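Makori flooring showroom to move to Ustlow

Flooring supplier Makori will move its showroom and trade counter to the Neltura business park at Ustlow in February, the company has confirmed. All 24 staff have been offered posts at the new site, which is 2 miles from the present premises.

The building will offer more than 285 square metres of display space, with separate areas for domestic and commercial customers. Stone-effect and marble-patterned surfaces now account for a growing share of orders, according to the company.
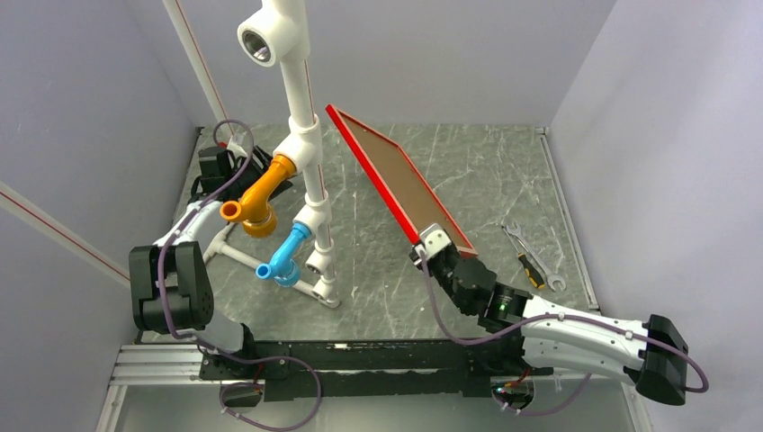

Grey marble-patterned flooring with fine white veins, set against pale walls.

Parking for 40 vehicles will be provided. Existing orders will not be affected by the move, and deposits already paid will be carried over in full. The trade counter will open at 7.30am, half an hour earlier than at present.

The current showroom will remain open until the end of January. Its lease will then pass to Nanano, a furniture retailer.

Last updated: 4.15pm
Shares: 40
Comments: 2

hilltop_reader
Will the bus stop at the business park? It didn't last time I went out there.

MossLane
Pleased the staff are being kept on. Parking at the old place was dreadful.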